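# Sorting a Mixed Bin of Odds and Ends

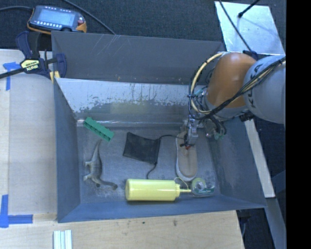 Skeltden, Monday, October 10, 2022

A deep gray bin is a good place to throw things and a bad place to keep them. A shoe, a black pouch with its cord trailing, and a squeeze bottle on its side can all end up on the same floor. These are the steps we use to empty a bin and put the contents where they belong.

## What you need

- A clear table or a clean sheet on the floor
- Two rags, one damp and one dry
- Small boxes or trays
- Twist ties for cords
- Masking tape and a marker

## Steps

1. **Take out bottles first.** Check the cap before you lift. Stand the bottle upright on a rag and leave it there while you do the rest. If you can't tell what's in it, set it apart and don't open it indoors.

2. **Free the cords.** Anything with a cord or a drawstring will catch on whatever is next to it. Lift the item and the cord together. Wind the cord in a loose loop and put a twist tie on it.

3. **Empty the pouches.** Go through every pocket. Put the contents in a tray and leave the pouch open until the end.

4. **Do the shoes.** Knock the soles together outside, then wipe the rims with the damp rag. A single shoe goes in a box labeled with the month. Ours stay there until the end of November. After that, Jarrah Katene takes them for scrap rubber.

5. **Clean the bin.** Wipe the walls from the top down and do the corners last, where the dust packs in. Scratches won't come out, so don't scrub at them. Dry the floor before anything goes back.

6. **Label and put away.** One kind of thing per box. Write on the tape, never on the box.

## Notes

Heriberto Ayala lines his bins with an old towel so bottles don't roll. It works, but the towel has to be washed every time.

Leave out the cleaner on shoes with glued rims. A damp rag is enough.

Next page: folding and storing canvas bags.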